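Teleoperating a pick from the sofa, part two

24 December 2022

The leader arm is back on the desk with a new wrist encoder, and the Rorken bridge now holds its 46 ms round trip without the spikes I complained about in August. That was enough to restart collection on the living-room tasks. The current one is the laptop on the sofa: drive up, get the gripper to the lid's edge, close, lift, back away. All of it is done by hand over the remote link, in simulation, with the policy watching nothing but the camera stream and the joint log.

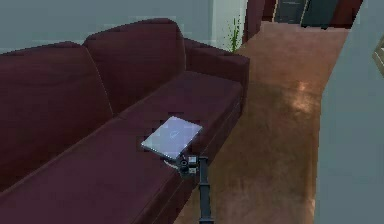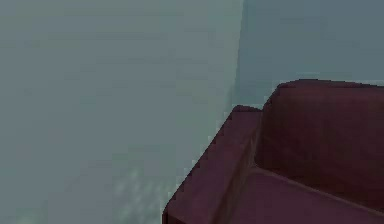
Same maroon sofa in both, with the gripper at the corner of the laptop in the first.

Arnaldo Torres wrote in after the previous post to say that I was probably teaching the base and the arm as two separate skills without meaning to, and that the policy would learn the pause between them as part of the task. He suggested driving and reaching at once, even if the demonstrations came out uglier.

He was right about the pause. I went back through the log and measured the interval between the last base command and the first arm command. The median was 700 ms, and in a fair share of episodes it was much longer, usually where I had taken my hand off the drive stick to pick up the leader arm. A policy trained on those episodes reproduces the stop faithfully. It parks, waits, and in the worst rollouts it goes on waiting, as the observation during a pause is nearly constant and the most likely next action is no action.

Two changes followed.

First, the drive commands moved from the stick to a pair of foot pedals, so both hands stay on the leader arm. The pedals are cheap and have a dead zone I had to map out in software. It takes an evening to get used to them. Steering while reaching is unpleasant at first and then becomes tolerable.

Second, I trim idle segments before training. Any run of frames in which every commanded joint moves less than a threshold gets cut down to a few frames. The threshold needs care. Set it too high and it eats the slow final approach to the laptop, where the useful corrections are. I keep a guard window before each gripper close and never trim inside it.

The dataset for this task now stands at 169 episodes, all recorded with the pedals. The older stick-driven episodes are in a separate folder and are not mixed in. I tried mixing them at a low weight and the pause came back.

Some notes on the reach itself, for anyone doing something similar with a thin object on a soft surface:

The simulator treats the seat cushion as rigid, so a finger cannot press down into it to get under the laptop. I come in low along the edge and close slowly. On a real sofa I would expect to use the give in the cushion, and these demonstrations will not transfer for that part of the motion.

Contact between the finger and the lid is noisy at the default solver settings. Raising the iteration count helped more than changing friction did.

I vary the starting pose of the base and the angle of the laptop in every episode. I do not yet vary the sofa. That is a known gap and the next thing on the list.

Failed grasps stay in if I recover within the same episode. If I have to reset, the episode is discarded. The recoveries seem to be worth more than the clean runs, although I have not done the ablation and would not want that quoted.

Training is 3000 steps per checkpoint on the Pundbridge box, which is slow but otherwise unused at night. Yutong Fu asked whether I would publish the trimming script. Yes, once the threshold is a config value and the paths are no longer hard-coded to my home directory.

Next post will cover the rollouts, with the stick and pedal datasets evaluated from the same set of starting poses.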